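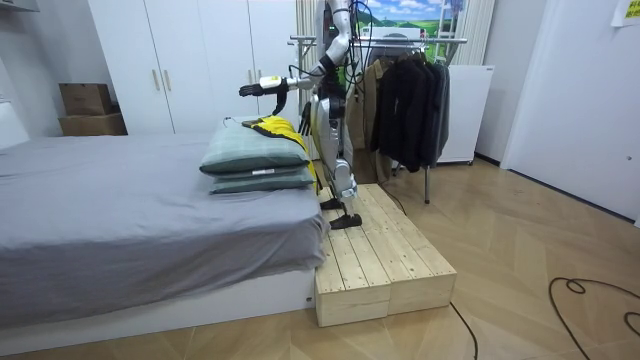
Jundura Short Course in Robot Learning
Handout 5: Gathering demonstrations for cloth tasks

Read this before the practical. It assumes you have done the January sheet on teleoperation and know how to start and stop a recording.

1. What counts as an episode

An episode is one attempt at one task, from a fixed start pose to a fixed end pose. For the garment task the instruction is "put the top on the hanger". Recording starts when both arms are at the start pose and ends when the operator calls the end, whether or not the garment is on. Do not stop early after a mistake. If the operator drops the hanger and picks it up again, the drop and the recovery both stay in the episode.

Each episode gets one of three labels: complete, partial, or failed. Partial means that only one shoulder is on the hanger. The person who labels should not be the person who operated.

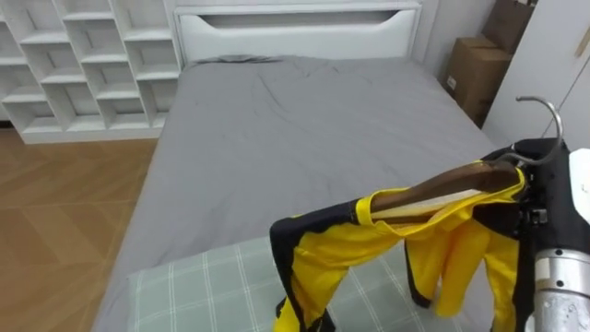

Garments are harder to record than rigid objects because there is no single pose to write down. Two episodes can begin with the same top on the same bed and look quite different to the policy. We therefore ask for variation in the starting state, and we ask for it to be planned. The Ristadier protocol uses four starting states: flat with the front up, flat with the front down, folded once, and dropped from hand height. Work through them in turn. Operators left to choose will drift towards the easy ones.

2. Numbers for the practical

Each group records 44 episodes, 11 from each starting state. In the last run of the course the groups handed in 117 episodes between them, of which 19 were thrown out in checking. Most of the rejected ones had a dropped camera stream or an arm that was moving before the recording began. Both faults show up in the first few seconds of playback, so play back every fifth episode while you are still in the room.

3. Views

The Janjua set-up records a head view and a fixed room view together. The head view goes to the policy. The room view is used for labelling and for working out what went wrong, and is left out of training. 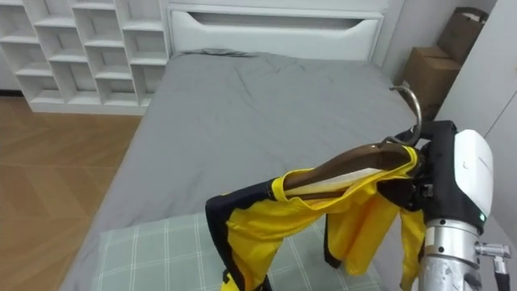 Check the head view for occlusion before you begin. A held garment can hide the gripper, the pillow and a good part of the bed, and the operator may not notice when working from the room view. If the contact point is hidden for most of an episode, note it in the log. Keep the episode. The policy will meet the same problem when it runs.

Background items should stay put within a session and change between sessions. Move the cushions, swap the bedding, put a box somewhere else. Write down what you moved.

4. Using two arms
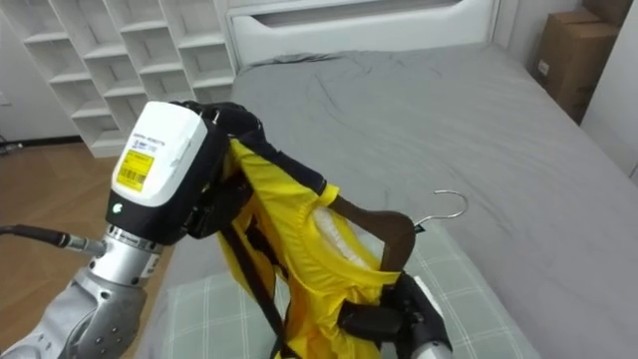
Two-arm episodes need a consistent role for each arm. In the Uvwood notes the left arm supports the cloth and the right arm does the adjusting, and we keep to that here. Consistency matters most at the neckline, where small differences in approach spread through the rest of the motion. With the hanger through the neck, the left gripper pinching the top near the shoulder and the right fingers closed on both the hanger and the lower part of the cloth, a small movement of either arm pulls on the other. Move one arm at a time in that position. Operators who move both together tend to produce jerky recordings, and the policy copies the jerks.

Pauses are the other common fault. A pause of a second or two while the operator thinks is recorded as a second or two of correct behaviour. Practise each starting state until you can do it without stopping, and only then record. Practice attempts are not counted towards the 44.

5. What to hand in

The raw episodes, the label file, the log of moved items, and half a page on which starting state gave you the most trouble. Trimmed or edited recordings will be returned.

Handout last changed Mar 5, 2023

We use cookies to remember your settings and to see which pages are read. Accept all | Manage choices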